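Rollow Refillable Pillow – Standard Size

Product page updated 24 January 2023
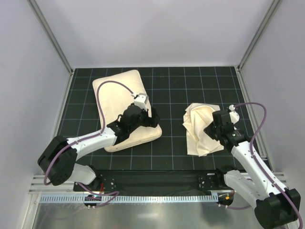
Sold singly or as a pair. Filling goes in and out through a zip on the short side, so you set the height yourself. Most people take some out in the first week. Keep what you take out, there's a drawstring bag for it in the box.

In stock. Ships from our own shelves, usually next working day. The firmer Vogler fill is back in March, see further down.

What you get

One pillow, filled
One spare bag of filling, 200 g
One drawstring bag
Care card (same as the text on this page, just smaller)

Pillow cases not included. A normal UK standard case fits. If yours is the tight hotel sort with the deep envelope end it'll still go on, just takes a bit of shoving.

Filling

Short strands of polyester, rolled into little clusters. Doesn't mat down into one lump the way sheet filling does. It does settle though. Pull the corners, punch the middle, done. Every morning if you're fussy, once a week if you're not.

No feather, no down. We get asked a lot.

Total filling weight as supplied is 1,000 g including the spare bag. So 800 in the pillow and 200 in your hand. Side sleepers with broad shoulders tend to use the lot. Front sleepers, take out a good third and see how you go.

Cover

Cotton outer, tight weave, so the clusters stay put. Inner liner with its own zip. Two zips to get to the filling – annoying the first time, but you'll be glad of it when a child gets hold of it.

The outer comes off for washing. The liner can stay where it is.

Setting the height

Lie down the way you normally sleep. Get someone to look at your neck from behind, or prop a phone up. Neck should carry on in line with your back. Tipped up towards the ceiling, too much filling. Sagging towards the mattress, not enough.

Change it a handful at a time. Then sleep on it for 2 nights before you change it again. People go too fast with this, end up with everything out on the bed and no idea where they started.

Soft mattress? You sink more, so you'll want less in the pillow. Same if you've just put a topper on. Firm mattress, the other way.

Do it on a sheet. The clusters cling to wool jumpers and to carpet.

Washing

Outer cover: 40 degrees, normal wash, with whatever else is going in. Shrinks a touch the first time, we cut it large to allow for that.

Whole pillow: 40 degrees, gentle cycle, half the soap you'd normally use. Both zips shut. Wash a pair together if you have a pair, the drum balances better. Second rinse if your machine has the option.

Drying is the slow bit. Tumble on low with a couple of clean tennis balls, take it out and shake it every half hour or so. No dryer – lay it flat on an airer and turn it, don't hang it by a corner. It has to be dry right through before it goes back in a case. Squeeze the middle hard, if it feels cool give it longer.

No bleach. No fabric softener on the filling, it makes the clusters greasy and they stop springing back. No dry cleaning.

Smell when new

Slight. It's been folded in a bag. Leave it by an open window for an afternoon. If it still smells after a few days tell us and we'll swap it.

Sizes and choices

Standard, regular fill – this page
Standard, Vogler fill – firmer, longer strands, back in March
Spare filling, 200 g bag – sold seperately, any quantity
Spare outer cover – cotton, same cut as the original

No king size. We tried one and the filling wandered about too much. Might come back to it with a divided liner.

Vogler or regular?

Regular if you like to scrunch a pillow up. Vogler if you want it to stay where it was when you fell asleep. You can mix them in the same liner, quite a few customers do, half and half is a good start. Give it a proper shake afterwards or you get a hard end and a soft end.

How long will it last

Depends on you, the wash and how hot you sleep. Fold test: fold it in half, let go. If it opens itself, fine. If it just sits there it wants new filling. You don't need a new pillow for that, one or two spare bags normally sort it. Tip out the flattest of the old stuff first.

Old filling makes decent stuffing for draught excluders and dog beds. Loose clusters are not for small pets that chew.

Returns – the Undo period

We call it Undo. 115 nights from delivery. Sleep on it, change the filling, wash the cover, all fine. If it's not right send it back with all the filling (the spare bag too please, people forget) and we refund what you paid for it. Postage back is on us in mainland UK. Elsewhere, write first and we'll work something out.

Stains: be reasonable. A bit of dribble is what pillows are for. Hair dye is not.

Bought from Komov or another shop? Undo still counts but you start with them, they hold your order, not us.

Not suitable for

Babies and cots. Anyone who can't move the pillow away from their own face. Use outdoors, the cotton goes mouldy.

If you've had neck surgery or you're seeing someone for your neck, ask them about height first. We can tell you how to get filling out of a pillow, we can't tell you what your neck needs.

Questions

Email is quickest. Put your order number in the subjet line. Filling and height questions go to Till Lenz, who sorts the fills and will usually ask which side you sleep on and what mattress you've got, so put that in the first message and save a round.

Orders of 10 or more, guest houses and so on, have a seperate price list. Ask for it, we don't put it up on the site. Delivery on those takes a few days longer.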